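Fladden Adds Dilution Lock to Household Citric Acid Line

TELTBRIDGE, March. Fladden, a supplier of household cleaning and descaling products, will replace the closures on its full range of liquid citric acid concentrates with a metered dilution cap. The cap, sold under the name Olel, limits each dispense to a fixed volume and cannot be removed from the bottle without breaking a retaining ring. Bottles with the new closure ship to retailers this month.

The change follows a review of customer service records. Of 1,035 contacts logged on the liquid range during the review period, the largest group concerned product used at full strength on surfaces for which the label calls for dilution. The surfaces named most often were marble, limestone, unsealed grout and aluminum cookware. Citric acid reacts with the calcium carbonate in natural stone and leaves a dull etched mark that cannot be wiped away. Repair generally requires repolishing.

"The instructions were on the back label, in the third paragraph, under the storage advice," said Purificación Tejada, head of product safety at Fladden. "We have moved them to the front. The cap does the rest of the work by making the correct amount the easy amount to pour."

Olel uses a spring-loaded chamber that fills when the bottle is squeezed and closes when pressure is released. One full chamber is intended for 2 quarts of water for general kitchen descaling. The same dose in a smaller volume is permitted for kettles and shower heads, according to a table printed on the label. The chamber must drain before it can be refilled.

The revised label also carries the following directions:

Do not mix with chlorine bleach or with any product that contains it. The combination releases chlorine gas.
Do not use on marble, limestone, travertine or other acid-sensitive stone at any dilution.
Rinse kettles and coffee makers with two full cycles of clean water after descaling.
Do not leave solution standing in aluminum or cast iron.
Keep away from the eyes. In case of contact, rinse with water for several minutes and seek medical advice.

The concentrate itself is unchanged. Fladden will continue to sell the powdered form, which is packed with a separate measuring scoop and is not affected by the new closure.

Olel was developed with Ortuño, a closure manufacturer, over 14 months. Nine chamber designs were tested for leakage, repeat accuracy and resistance to crystal buildup at the outlet. Buildup was the main cause of rejection, as dried citric acid can hold a valve partly open.

"The outlet is wider than the first drawings called for," said Henrique Guerreiro, closure engineer at Ortuño. "A narrow outlet gave a cleaner stream on the bench and then blocked after a week on a shelf."

Existing stock with the earlier cap remains safe to use as directed and is not being recalled. Customers who hold older bottles can request the new label text by mail or through the customer service desk in Teltbridge, which opens at 9 a.m. 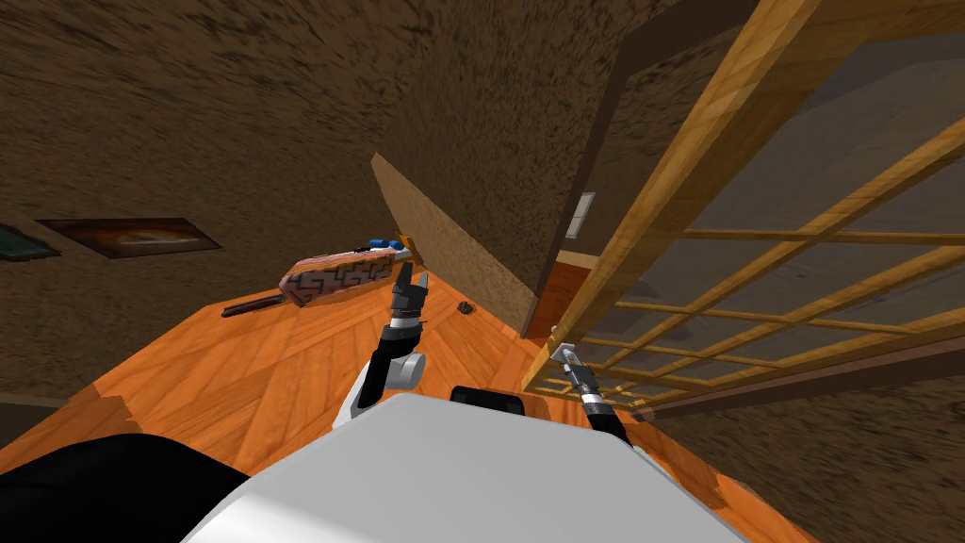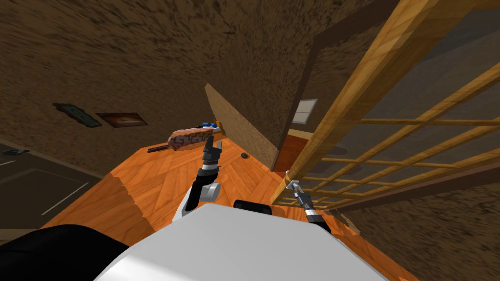
Both images: computer rendering, robot with two gripper arms.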